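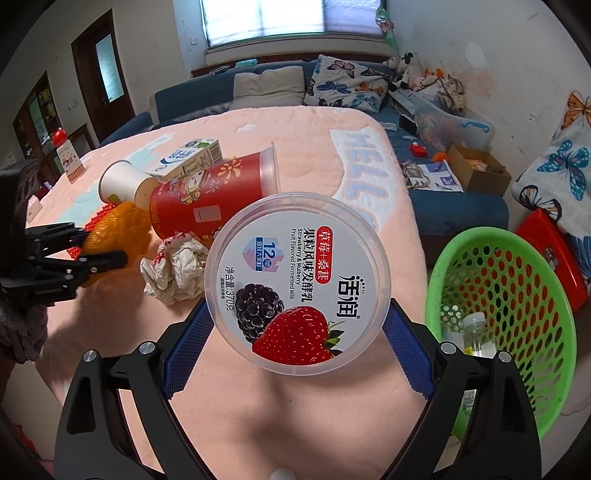 Cup held upright between the padded jaws, second gripper at the netted orange. Refer to items 2.1, 3.4 and 4.2.

Hand-held gripper work in domestic rooms
Inspection checklist with comments
Selosico Handling Practice, sheet 32
Site: Bomden flat, bedroom and sitting area
Inspector: Chelsea Ashworth
Period: June

Results are entered as Pass, Pass with comment, Action or N/A. An Action must be closed before the next session on the same site. A Pass with comment does not stop work. Item numbers follow the Wannasri house rules, so gaps in the numbering are intentional.

Section 1. Room and access

1.1 Route from door to work surface clear of trailing leads and bags.
Result: Pass.

1.2 Daylight and lamps give even light on the work surface.
Result: Pass with comment.
Comment: Blind was partly lowered over the window. Acceptable during the day. Record the blind position at the start of the session and leave it there.

1.3 Wall and ceiling condition noted before work starts.
Result: Pass with comment.
Comment: White walls show some patches and stains. Entered on the condition sheet so that they are not later attributed to the work.

1.5 Glass-fronted furniture outside the reach of the tools.
Result: Pass with comment.
Comment: Cabinet on the left of the room has glass fronts and holds small items. The door beside it has a frosted panel. Operators are to keep the tools over the bed when turning and not carry them extended at shoulder height.

1.6 Personal papers removed or turned face down.
Result: Action.
Comment: A sheet of printed paper was lying on the sofa seat by the storage boxes. Contents not read. Any loose paper is to go in a closed folder before recording.

Section 2. Gripper condition

2.1 Jaw pads present on both jaws, flat, with no lifting at the edges.
Result: Pass.
Comment: Blue textured pads on the holding tool. Run a thumbnail along each long edge. A pad that lifts is replaced, not glued back.

2.2 Screw heads on the jaws flush, none missing.
Result: Pass.
Comment: Two per jaw near the upper end. Check with the driver at the start of each session. Finger-tight is a fail.

2.3 Jaws close evenly and open fully without sticking.
Result: Pass.
Comment: Cycle log stands at 1,953 closures since the last strip-down. Limit under the house rules is higher and no work is due.

2.4 Fingers of angular metal type free of burrs.
Result: Pass with comment.
Comment: Wipe with a lint-free cloth and look for snagged threads. Metal fingers are allowed on fruit and on net packaging, but not on film lids.

2.6 Cables and attached devices secured to the arm or sleeve.
Result: Pass with comment.
Comment: Loose sleeve fabric near a moving finger is the usual cause of a caught item. Cuffs are to be banded at the wrist. The previous version of this sheet allowed rolled cuffs — that allowance is withdrawn.

Section 3. Work surface

3.1 Surface stable under the expected load.
Result: Pass with comment.
Comment: A bed is permitted as a soft surface. Objects tip more readily than on a table and the operator must not lean on the mattress while the jaws are closed on an item.

3.2 Cover smooth and pulled tight before objects are set out.
Result: Pass with comment.
Comment: Peach-pink blanket with large lettering. Patterned covers are accepted. Do not swap the cover part-way through a session.

3.4 Nothing between or under the jaws that could be picked up by accident.
Result: Action.
Comment: A small white tag was on the bedspread between the jaws. Tags, labels and threads are to be tucked under the cover. Repeat of a finding on the previous sheet.

3.5 Waste and tissue listed as objects, or removed.
Result: Action.
Comment: Crumpled tissue with red print below the red paper cup. It does not appear on the object list. Either add it or bin it.

3.7 Free edge kept between objects and the side of the bed.
Result: Pass.

Section 4. Objects

4.1 Object list complete and signed.
Result: Action.
Comment: See 3.5. List also gives one paper cup where there are two, one red with cartoon characters and one white.

4.2 Food packs sealed, in date and held by the body of the pack.
Result: Pass with comment.
Comment: Yogurt cup, strawberry and mulberry, marked 370克. Keep closing force at the lowest setting that holds the pack. Maximum mass for any single object on a soft surface is 500 g including contents. A split pack ends the run.

4.3 Fruit in nets handled without pulling on the mesh.
Result: Pass with comment.
Comment: Close on the fruit. If a finger passes through the mesh, open fully and withdraw straight back.

4.4 Cups and light containers: starting position recorded.
Result: Pass with comment.
Comment: Both paper cups were on their sides. A cup may start upright or lying down. Whichever is chosen goes on the list.

4.6 Baskets and crates free of cracked rims.
Result: Pass.
Comment: Green basket with round holes, red crate. Fingers are not to be closed inside a hole.

4.8 Soft toys and cushions not in use kept off the work surface.
Result: Pass with comment.
Comment: Toys on the sofa, acceptable there. The pillow beside the red crate should be moved up the bed if the crate is to be lifted.

Section 5. Operator

5.1 Stop word agreed and tested.
Result: Pass.

5.2 Second person within hearing.
Result: Pass.

5.3 Break taken at the set interval.
Result: N/A, session shorter than the interval.

5.4 Hands washed before and after handling food packs.
Result: Pass.

Score before actions: 97, on the Pustex scale.
Open actions: 1.6, 3.4, 3.5, 4.1.
Actions to be closed by the session lead and initialled in the margin. Copy to the site folder.

C. Ashworth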